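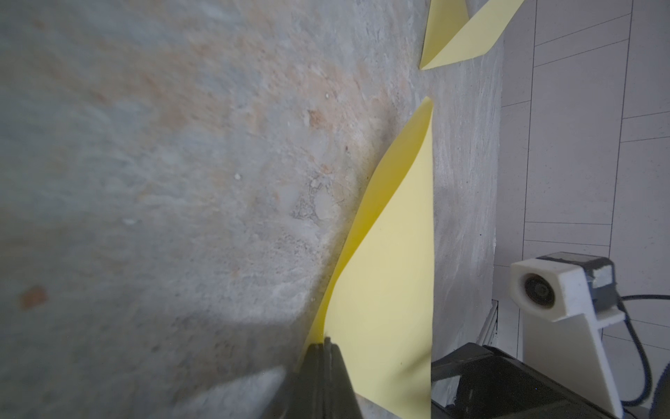 The 2 metre repeater at Astham was off the air for most of the night and Raquel Mota would like whoever has the spare key to ring her, please, before anyone drives up there again. Her message went out to the club list this morning. Emmanuel Obura replied that he had tried the site door and got nowhere.

What we know so far. The repeater dropped out during the evening net, came back for a few minutes, then went quiet. Power to the hut is fine – the link radio is still up. Gilberto Ríos suspects the duplexer, or water in the feeder again, same as last March. Output had been well down on the usual 20 watts before it stopped.

Until it is fixed:

Evening net moves to simplex, usual club frequency. Vertical please. If you can't hear net control, ask for a relay, don't just call over people.

Inês Calado will take check-ins from the Leitão side of the hill, where coverage is poor at the best of times. Matilde Henriques has the log.

Digital users – the gateway is on a different mast and is not affected. No need to change anything in your hotspot.

We are also short of cable. Tostemico can supply a 100 metre drum but not untill the end of the month, so if you have a decent length of low-loss coax with N plugs on, can be borrowed or bought, get in touch. Dutell have offered the loan of an analyser for the weekend.

Two climbers needed, must have current tickets. Ring Raquel, the club number. Email is slow at the moment and teh contact form on the site is broken.

Posted October 6, 2018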